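Lindsay Brunton on vinegar, scale and when to leave a kettle alone

Lindsay Brunton has tested household cleaning methods in Vosville since 2000. Her notes on hard water run to 2299 entries, most of them concerned with limescale.

The usual mistake, she says, is strength. "People pour in undiluted vinegar and boil it. You get fumes and a smell that stays. One part vinegar to one part water, heated and left for an hour, removes the same deposit." For thick scale she repeats the soak and does not extend it.

She prefers citric acid for kettles. "Two tablespoons to a quart of warm water. It rinses clean and it has no odor." The powder is stored dry, in a labeled jar, away from baking soda. Mixing the two, a common tip, is in her view a waste of both. "They neutralize each other. The foam looks busy. What is left is mostly salt water."

Her reference text is a 1977 housekeeping manual from Kaltstead, which she corrects in pencil. It recommends vinegar on marble. "Never on marble, never on limestone. The acid etches the surface and you can't wipe that off."

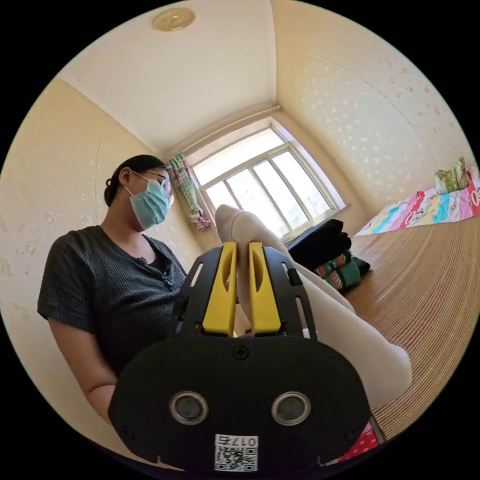
Gripper with two yellow fingers, label 017G.

Asked about faucets, Brunton wraps the spout in a soaked cloth for 20 minutes, then rinses. Plated finishes get half that. She is now comparing dishwasher rinses and expects to have results in October.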